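Trustard Robotics Club – parents and students list
Re: Re: kitchen challenge, what do they do all evening?
11/06/2022

Hello everyone,

On the list, one of our parents wrote:

> My daughter comes home talking about sinks and marble
> and I thought she had joined a robot club! Is there a
> real robot? And should I be buying her anything for it?

What a nice question, and please don't be shy about asking more of them. The team is working in a simulated kitchen this season, so the arm, the counter and the food all live on the computer. The students write the program that moves the arm, and they spend a lot of time looking through the view at the gripper, with the fingers wide open. 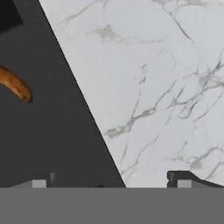 We meet in the Casell room as before, and each pair gets 30 minutes at the fast computer – please be on time, as the pair behind you will be waiting. There is nothing to buy. A notebook is plenty, and I have spare pencils.

For those who missed the last meeting, the jobs are:

1. Mornov group: keep working on the reach across the counter, sink and bowl side first, and save your runs before you change the speed.

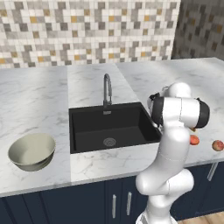
2. Abdelaziz group: write up how you pick a starting pose. Two pages at most, please, I do read them all!

The second job sounds dull and I know it. But the gripper view can be nothing but marble and gray veins, and a student has to work out from that where the arm is pointing.

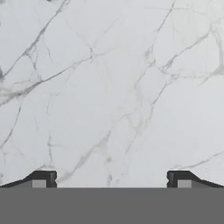

I still have 2 places open for the January session, so if a brother or sister has been hinting, write to me off the list. Snacks are welcome, though crumbs in the keyboards are not.

Warmly,
your club coach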